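# Staying at Clusow House: your questions answered

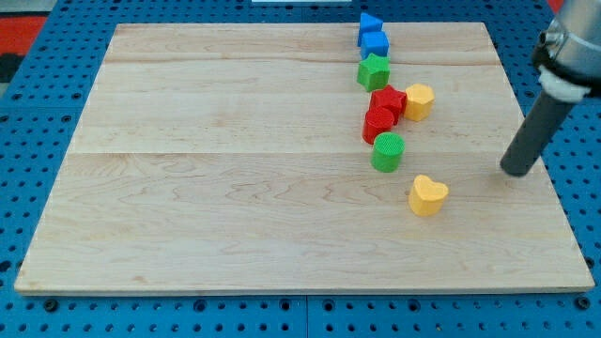 *Colored shape blocks on a maple board.*

We're so glad you're thinking of a few days in the Jivum valley! These are the things guests ask us most.

**When can I check in?**
Any time after 2. If you're coming up on the early bus, drop your bags in the hall and go straight out walking – the river path starts across the road and it's lovely before lunch.

**How many people can you sleep?**
The whole house sleeps 18, spread over the main building and the old press house. Families usually like the press house best, with its own kitchen and a door right onto the orchard.

**Do I need a car?**
You'll be fine without one. The bus from Alarcón Square stops at our gate, and the bakery, the grocery and two very good places to eat are all an easy walk away. Drivers can park free behind the barn.

**What is the Celler?**
Our cellar room, and we love it! It's cool all summer, with long tables and a big stone sink, and guests are welcome to use it for dinners, card games or a birthday. Just tell us the evening you'd like when you book. Please finish up by 11 so the bedrooms above can get some sleep.

**Can we bring our dog?**
Yes, please do. Dogs stay in the press house only, and we ask that they're on a leash in the orchard while the hens are out.

**Is it worth coming in winter?**
Oh, very much so. February is one of our favorite months up here, with snow on the ridge, hardly anyone on the trails and the stove going in the sitting room all day (there's always more wood in the porch, help yourself). The upper trail climbs to roughly 2000 feet, so bring proper boots.

**What about Wi-Fi?**
Good in the main house, patchy in the press house, hopeless in the orchard.

**How do I pay, and what if my plans change?**
A deposit holds your dates and you pay the rest when you arrive, by card or cash. Let us know a week ahead if you can't make it and we'll return the deposit in full, or move it to other dates if you'd like to come later in the year.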